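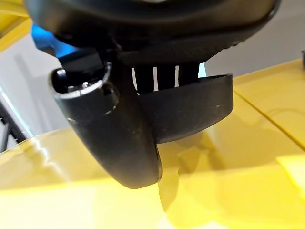

Where do the trays go once they're empty? Back on the yellow shelf, in a row, with space between them so a hand fits in.

Quick shelf note from the Stomdale parts room, 1/21/23. The yellow top shows everything - grit, fingerprints, tape glue. Soft cloth only please, the scrub pads are for the sinks. Dry it before trays go back on. If a seam feels rough under the cloth, put a bit of tape by it and tell the front desk, dont pick at it.

Trays: black molded ones only up there. The Lastero order (439 small parts) gets sorted in February and we'll need the whole top clear by then. Labels on the tray, never on the shelf. 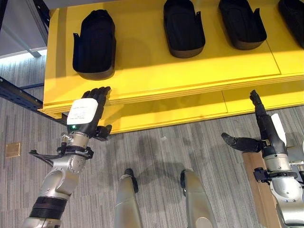
Can I leave a full tray up there overnight? Full ones go in the Gourlay cabinet before you lock up, lid on.

Carpet - vacuum along the stripes, it picks up more. Dropped screws hide in it, so check before you run the thing. No boxes on the floor plate. Spare cloths are in drawer 3, pack of 30, and teh Sover spray is next to them. Sign the sheet when you open a new one.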